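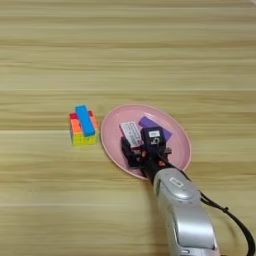

According to the Derdale Toy Museum, the word "brick" was seldom used for a child's building toy before makers began to sell pieces that gripped one another. Older catalogs spoke of blocks, cubes or building stones. The museum's guide adds that many families in Derdale still say "blocks" for both kinds, and that shops there label the shelves the same way.

Building blocks are solid or hollow pieces used in play to make towers, walls, houses and other structures. They are made of wood, plastic, foam, cork, cardboard or pressed stone. Most sets are meant for children, though large sets are also sold to adults.

Types

Plain blocks have flat sides and stay in place by weight and friction. A common set is based on one unit, with the other pieces cut to half, double or four times its length. Arches, ramps, pillars and triangles are often included. Plain blocks fall easily, and many children enjoy knocking a tower down as much as building it.

Interlocking bricks have studs, tubes, slots or pegs that hold one piece to the next. The fit has to be close. A loose brick drops off when the model is lifted, and a tight one is hard for small hands to pull apart. Bricks from different makers may look alike and still not fit.

Magnetic blocks have small magnets sealed inside. Loose magnets are dangerous if swallowed, so cracked pieces should be thrown away.

Bonding

Builders borrow several patterns from masonry. In a stack bond, each brick sits squarely on the one below and the joints line up from top to bottom. A tall wall made this way splits easily. In a running bond, each row is shifted by half a brick, and the wall is much stronger. Corners are tied by letting the rows overlap in turn. A longer piece laid across the top can hold two columns together.

Production in Urkia

Urkia had a small block industry for most of the last century. The Salem works opened as a button factory and turned to toy bricks when demand for buttons fell. At its peak it had 200 workers and made bricks in 17 colors, several of them only for export. Its best-known product was the Stinon set, a box of 360 pieces with a folded sheet of plans. A smaller box of 80 pieces had no plans and sold better.

Early Stinon bricks tended to warp in warm rooms. The plastic was changed, but the new bricks were slightly narrower and did not hold well with the old ones. Collectors tell them apart by the underside - the early type has an open base, the later type has a single cross rib. The Salem works closed one October after a fire in the molding shop, and the molds were sold.

Care

Plastic bricks can be washed by hand in lukewarm water with mild soap. Very hot water may bend them. Wooden blocks should be wiped with a damp cloth and left to dry in the open air, as soaking raises the grain and can lift the paint.

See also: Construction toy, Masonry bond, Toy safety

Page last edited May 2022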